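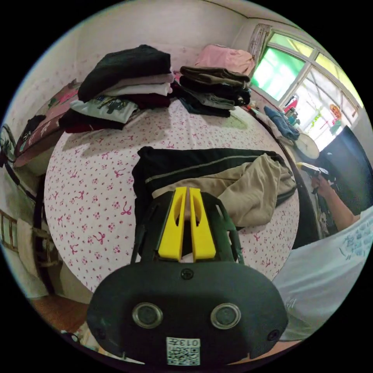

Stoneston clothes and bedding swap returns in April

The spring swap is back at the Strobel Rooms on Wednesday evening, in the last full week of April. Doors open at 6.30pm and we finish at 9pm. Entry is £2, payable at the door, and under-16s come in free.

Last year's swap took in 233 items, and all but 32 of them found a new home on the night. What was left went to the Grallell Road charity shop.

Please bring clean clothes, coats, sheets and duvet covers in a condition you would be happy to pass to a friend. Each person can hand in up to 15 pieces. You will get a token for each one – coats and jackets count as two.
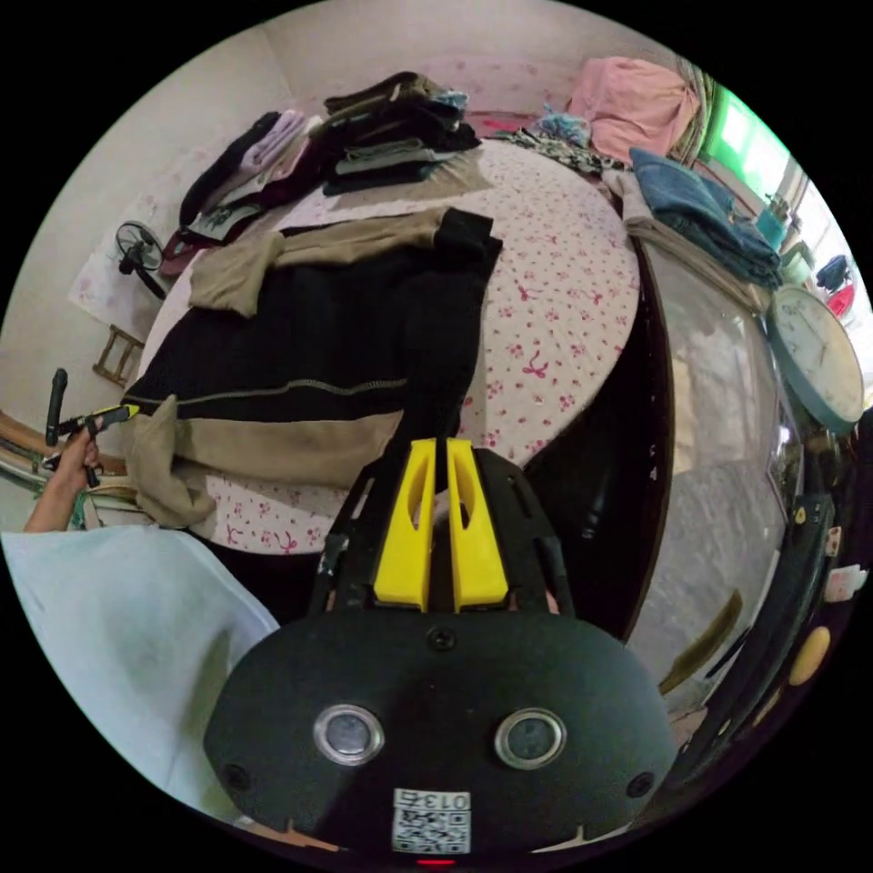 We can't take pillows, underwear or anything with a broken zip. Shoes were a problem last time, with several odd ones left at the end, so tie pairs together by the laces or put them in a bag.

Drop-off is at the side door from 4pm on the day. If you can't get there, Siham Ouazzani will accept bags at the Imex building reception on weekday mornings in the week before. Put your name on the bag or we can't give you your tokens.

There is room for 4 more rails if anyone has one to lend. Parking behind the hall is limited as the resurfacing is still not finished, so use the station car park, free after 6pm. Tea and cake as usual.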